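Bavelen wasn't supposed to be a techno town. Then Vakeo booked the old rope works, put in a sound system way too big for it, and sold 1,469 tickets before a single name was announced.

Bortolotti closed the first night. Two hours, no breaks, mostly unreleased stuff — the one everybody is asking for is "Plondon," a slow burner with a bassline that takes its sweet time. Out in March, supposedly.
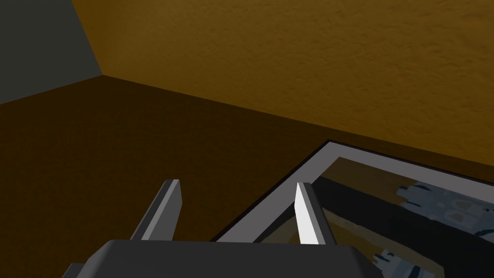 *2 min read*

The surprise was the warm-up. Acid, some dub, a weird Italo edit. Floor full by 10 p.m. and it stayed that way, even with the bar line going out the door and teh coat check closed.

Next season is bigger. Capacity goes to 2,374, tickets at 78 for the full weekend. Steep? Sure. Sound in the back corner still needs work too, all mud and no highs. But Bortolotti is already confirmed for the closing slot, and its a longer set this time.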